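Search tickets Enter keyword or ticket no.

Ticket 831: Booking page shows wrong room price
Opened by: Demyd Dmytriv, Tolbridge guest house
Status: solved

Since the update in May, our booking page shows the price 365 for every room, also for the small one. In the office program the prices are correct. Please see my notes.
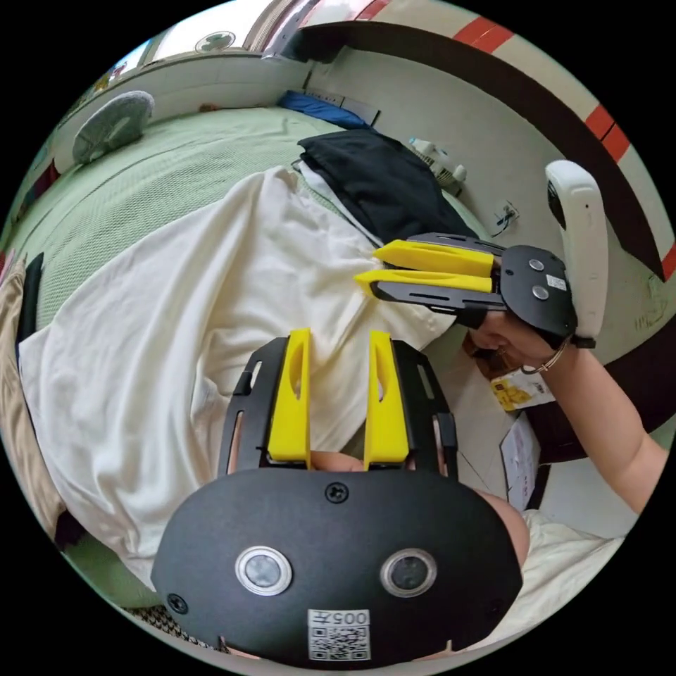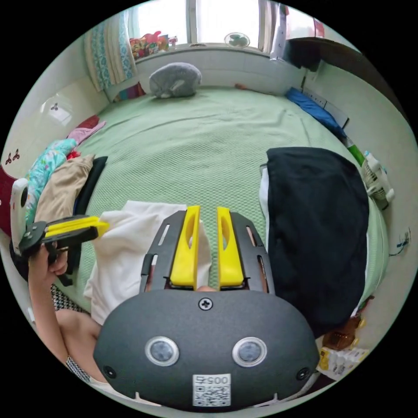
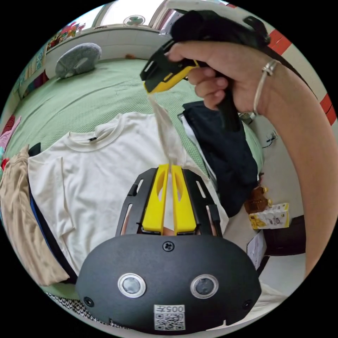
What I have tried until now:

1. I cleared the browser memory and opened the page again. Same price.
2. I opened the page on my phone, without the office network. Same price.
3. I changed the small room from 660 to 661 in Zurneck and saved. The office program took the new number, the page did not. I put it back.
4. I read the sync log. The last good line is before the update. After it there are over 4 pages of the line "rate table not found".

June 14, 2018. Support answered that the update has renamed the rate table from "Standard" to "standard", with a small letter. The Renov plugin reads it as a different table and takes the default price. I corrected the name under Settings, Channels, Rates and pressed Sync two times. The first time gave a timeout. Now all rooms have the right price.

Two guests booked with the wrong price. I will write to them myself.

Comments (2)

zuccaro_rooms: Same problem here, the small letter was it. Thank you!

mill_lane: Does the name need changing for weekend rates too? Mine still show the default.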